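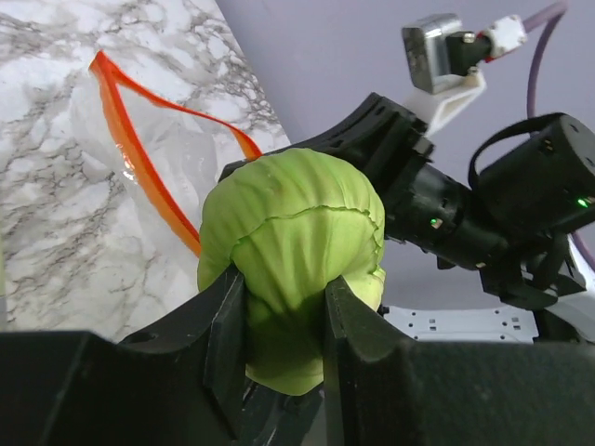

Green head beside the clear bag, set 399. Note the crumpling of the bag and the run of the orange-red strip.

5 February 2001

Set 399, Pinura play food, mixed fruit and veg. Return check and repack trial, basket against bag. Carried over from the last loan.

Work done on the marbled top, not on the bench. The bench has fresh varnish at the window end and I don't want anything soft put down on it until it has cured properly. The marbled top was wiped with weak soap solution and left to dry before the set came out. Drawback of the marbled top is the veining: clear film is hard to see against it, and I lost the loose label under the bag for several minutes. Next time put a sheet of plain card down first.

Condition on return

Green head (listed on the Pinura card as "cabbage", Nyamweya's own list says "lettuce", use "green head" on our labels until somebody settles it). Surface matt, slight wrinkling, leaf folds still defined. The line across the middle where one leaf laps over the next was queried on the return slip as a split. It is the moulding. Ran a thumbnail along it and there is no opening. A few small specks on the top. Tried the soap solution on one of them with a cotton bud: no change. Tried white spirit on a spot underneath first, no softening of the skin, then on a second speck: no change either. Leaving them. They don't transfer to white cloth.

Lime-green round one with the bumpy skin: dust in the hollows. Soft brush, then damp cloth. Came up well. Anything with that texture should be brushed before it is wiped, the cloth only pushes the dirt further down.

Pear: sound. Yellow round one (lemon, I think, though the shape is on the full side): sound, smooth, slight tackiness on one side that went with soap.

Long yellow one. Squash or maize, the card doesn't help and the moulding could be read either way. Sound. Awkward length, see packing below.

Dark green glossy one: fingerprints, nothing else. Polished with dry cloth. Pinkish peach-coloured one and the dark red one: sound, no action.

Bag

Clear plastic bag with the orange-red strip along the opening. Creased all over. Film not torn, held it up to the lamp and went over both faces. The creases are cosmetic, but they make the contents harder to read through the film, and reading the contents through the film was the whole case for using bags. The strip has taken a set and wants to go back into a long V when the bag is laid down. Tried flattening it under the atlas for 20 minutes. Improved, then recovered most of its old shape once the weight came off.

Film also clings to the glossy pieces. The dark green one came out with the bag stuck to it on 2 trials out of however many I did before lunch, which I didn't log. Will log properly if we go on with bags.

Basket

The pale yellow-green one from the Lindwood order, perforated sides. Straight rim, low wall. The pieces can be seen from above without handling, and the holes let air through, so a set that has been wiped down can go back on the shelf sooner. Rim checked for flash and sharp edges, none found. A few of the holes near one corner have a slight burr on the inside. Took them down with the small round file.

First pack: small pieces at the bottom, green head on top. Fails. The head rolls off as soon as the basket is tilted and takes the pear with it.

Second pack: green head at the front and low down, other pieces packed in behind and beside it. Holds. Bumpy one at the back left, pear next to it, round yellow one in front and to the right of the pear. Long yellow one stood up in the back right corner against the wall. It is too long to lie down without lifting everything else. Dark green glossy one on the left side, the peach-coloured one tucked in next to it.
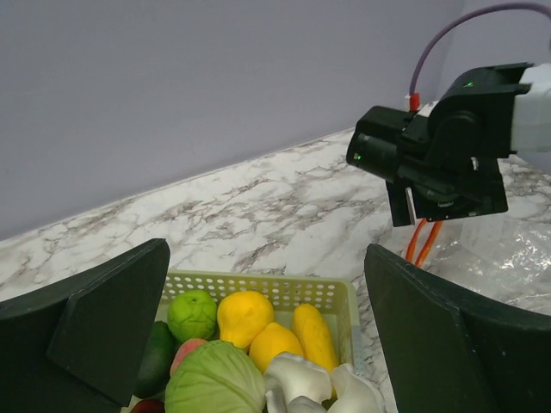

Set 399 in the Lindwood basket, second packing order. Long yellow piece upright at back right.

Fault with the second pack: the peach-coloured piece is nearly hidden, and the dark red one has gone right down into the corner at the left where it hardly shows. Anyone doing a quick return check from above will mark both as missing. Tried swapping the dark red one with the pear. Colour shows better but the pear then sits proud of its neighbours and wobbles. Tried the dark red one on top of the head, which is stable until the basket is picked up. Put back as it was. A line on the lid card will have to do: "look under, left side".

Carried the packed basket from the marbled top to the store shelf and back, normal walking pace, one door. No loss. Did the same with a deliberate knock against the door frame. Long yellow piece tipped inwards and stayed in. Acceptable.

Stacking: not possible with the long piece upright. One basket per shelf space, or the long piece goes separately. Erasto Kombo prefers separate, in a sleeve taped to the side. I think the sleeve will come back empty from the first school that borrows it. Left open.

Labelling

Nirnex labels hold on the basket wall only between the rows of holes, and the strip there is narrower than the label. Cut one down to fit and lost the bottom line of print. Either order the narrow size or use a tie-on tag through one of the holes. Tag fitted for now, string doubled and knotted on the inside.

Decision

Basket for 399. Keep the bag as a liner or cover for transport only, strip loosely closed. Do not store the glossy piece against the film.

To do

Ask Nyamweya which name they want for the green head, and for the squash/maize.
Narrow labels, price from Nirnex.
Another 2 baskets from Lindwood, same colour if they still have it.
Lid card for 399, with the note about the left side.
Look at the specks again in April when the set is next back. If they have spread, pull the piece and write to Pinura.

Round file is back in the second drawer. Handle is loose.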